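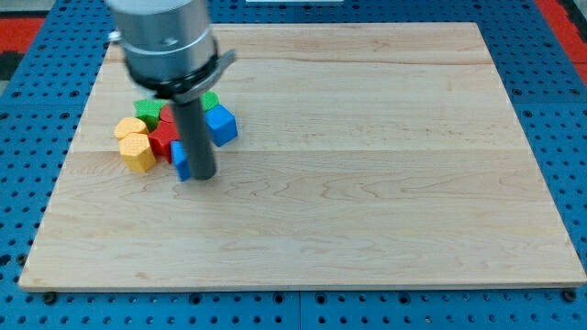
4. Hanging a drawing with the Paruvex rail

Read section 3 first if the rail is not on the wall yet. Works on paper only, framed or float mounted. For canvas see section 6.

1. Wash hands, dry them. Cotton gloves for charcoal and pastel.

2. Lay the frame face down on a clean blanket. Not on the shipping crate.

3. Screw the 2 D-rings into the side rails of the frame, same height on both sides. Hand screwdriver only.

4. Slide the cords into the rail from the left end. They click. If no click, take out and turn the hook over.

5. Set both hooks level, then hang. Second person for anything wide.

6. Check with a spirit level. Adjust the right hook first – the left one is your reference.

7. Press the felt pads onto the bottom corners.

Note: Rovard cords fit the rail but the Lloyd ones dont, the head is too thick. Order code for spare cords is 1,113, hooks are 1,286.

Caution: keep graphite and ink drawings out of direct sun. Blinds down by noon in a south room, earlier in May and onward.

Caution: never lift by the top of the frame. Both hands, one on each side.

Label goes to the right of the work, bottom edge in line with the bottom of the frame. Flidenberg labels come in packs of 100, peel the backing slowy or they curl.

To take a work down go through steps 5 to 3 in reverse. Leave the cords in the rail.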